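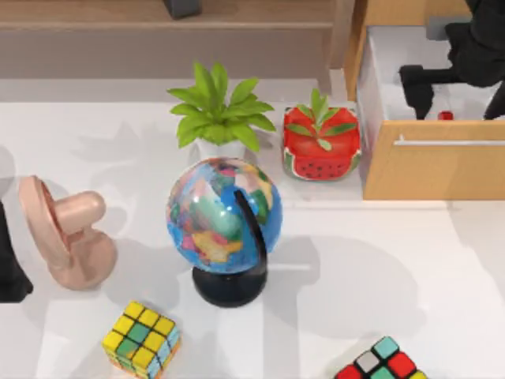
The Brakell Maternity Support Belt is a wide elastic belt worn under or over clothing during the second half of pregnancy. It takes part of the weight of the belly off the lower back and hips. The front panel is cut to sit low, under the bump, and it curves with you as you get bigger, much as the black arc follows the side of the globe. The back panel is stiffer and covers the area just above the tailbone.

Most of our customers start wearing it between month five and month six. You can wear it for standing work, walking, shopping and light housework. Take it off to sleep and for long periods of sitting.

What you get
Support belt with front and back panels
2 side straps, removable
Extension piece for late pregnancy
Mesh wash bag
Printed fitting guide

Sizing
Measure around your hips at the widest point, under the belly. Do not go by your dress size from before the pregnancy. The small fits hips from 34 to 39 inches, the medium from 39 to 44 and the large from 44 to 50. If you are right on the line between sizes, take the larger one. The extension piece adds 3 inches to any size.

Putting it on
Lie back or lean against a wall, slide the belt behind you and center the stiff panel. Bring the ends forward and close them low, below the belly button. Then pull the side straps until you feel a lift. You should be able to slip a flat hand between the belt and your skin. If it digs in when you sit, it is too tight or too high.

Davina Imrie, who fits belts in our store, suggests putting it on in the morning before you have been on your feet. She also tells people to try it for an hour at a time for the first few days – the muscles need time to get used to it.

Care
Hand wash in cool water with mild soap. Close all the fasteners first or they will catch on the mesh. Dry flat, away from heaters. No bleach, no fabric softener.

Before you buy
Talk to your doctor or midwife if you have high blood pressure, poor circulation, or pain that is sharp or getting worse. Stop wearing the belt if you feel numbness, dizziness or shortness of breath. It does not replace medical care.

Colors: black, sand
Price: $39
Returns: unworn belts in the original bag, within 30 days

The older Leone belt has been discontinued. Its side straps do not fit this model, but we still have a few sets left for Leone owners. Write to Nga Hầu at the order desk and include your belt size.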